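## 8. Running the Kitchen Table Demonstration for Visitors

This section covers the tabletop station only. For the mobile base, see Section 9. 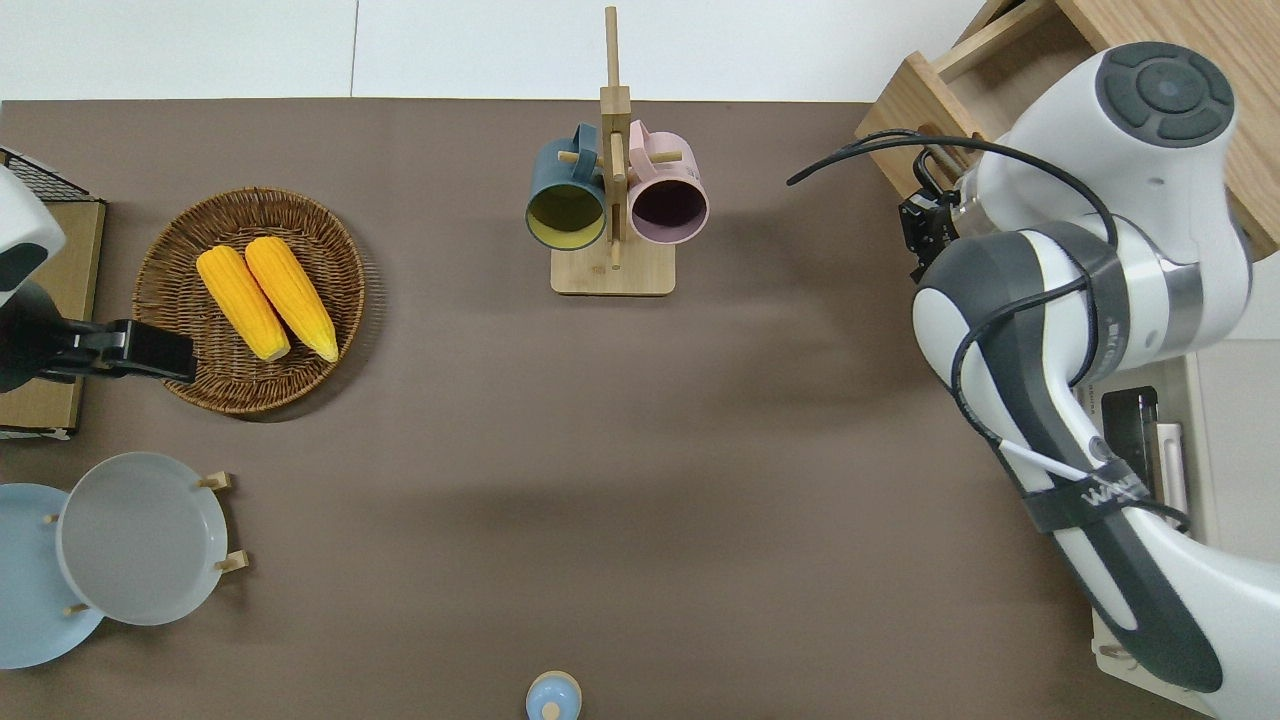

The station runs two arms on a shared table and is normally the second stop on the Skelholm tour. One operator runs it and one host speaks to the group. Do not combine the two roles, even for a small group.

### 8.1 Before the doors open

1. Clear any tools from the table.
2. Set the mug tree near the back of the table. Hang both mugs by their handles, teal on the left and pink on the right.
3. Put the two corn cobs in the wicker tray on the left side.
4. Stand the plates in the wooden plate rack, front left.
5. Check that each arm can reach its home position without touching the mug tree or the shelf.
6. Inspect the cables along the right arm. They must have enough slack for a full turn of the wrist.
7. Power on the arms and load the profile `Kong`. Wait for both status lines to read READY.
8. Run one complete cycle with no visitors in the room. A cycle takes about 3 minutes.

> **Note:** The profile was recalibrated in July. Copies saved before then place the tray too close to the table edge. Delete them.

> **Caution:** Keep hands off the table while either arm is enabled. Pausing the program does not remove power from the joints.

### 8.2 During the demonstration

1. Bring in no more than 11 visitors at a time. Keep them behind the floor line.
2. The host gives the introduction while the arms are at home.
3. The operator announces "arms moving" and starts the cycle.
4. If a mug or cob is dropped, let the arm finish its current move, then press STOP. Disable both arms before picking up the object.
5. Restart from step 1 of the program. Do not resume mid-cycle.
6. Take questions after the arms have returned home.

Speed is limited to 78 percent in the `Kong` profile. Visitors sometimes ask to see it run faster. Leave the limit where it is.

> **Caution:** The emergency stop releases the gripper on some firmware versions. Check the release notes for your unit before the first group arrives.

### 8.3 Between groups

1. Disable both arms.
2. Return the mugs, cobs and plates to their starting places.
3. Wipe the gripper fingers with a dry cloth.
4. Enter the group size and any stops in the log sheet.

Faults go to Jinfeng Qiu. Changes to the tour schedule go to Chunhua Lu at the Clestilham office.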